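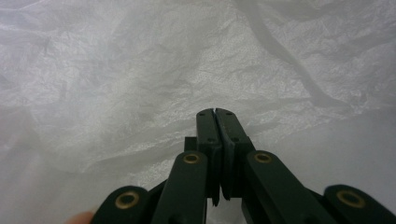

La pinza de mano, casi cerrada, frente a un plástico blanco lleno de arrugas.

Maysoun Rawashdeh lleva desde agosto recogiendo ejemplos para Hosadano, el sistema con el que el taller Flileo quiere que un robot aprenda a manejar materiales blandos – y el plástico, me cuenta con cariño de madre paciente, es el más caprichoso de todos, porque cada pliegue atrapa la luz a su manera. Van 1.600 demostraciones, todas hechas a mano, y 158 las repitió ella misma una tarde en que no le convencía cómo entraba en los pliegues. Balthasar Aigner, que las revisa después, le ha pedido 70 más con la lámina bien arrugada.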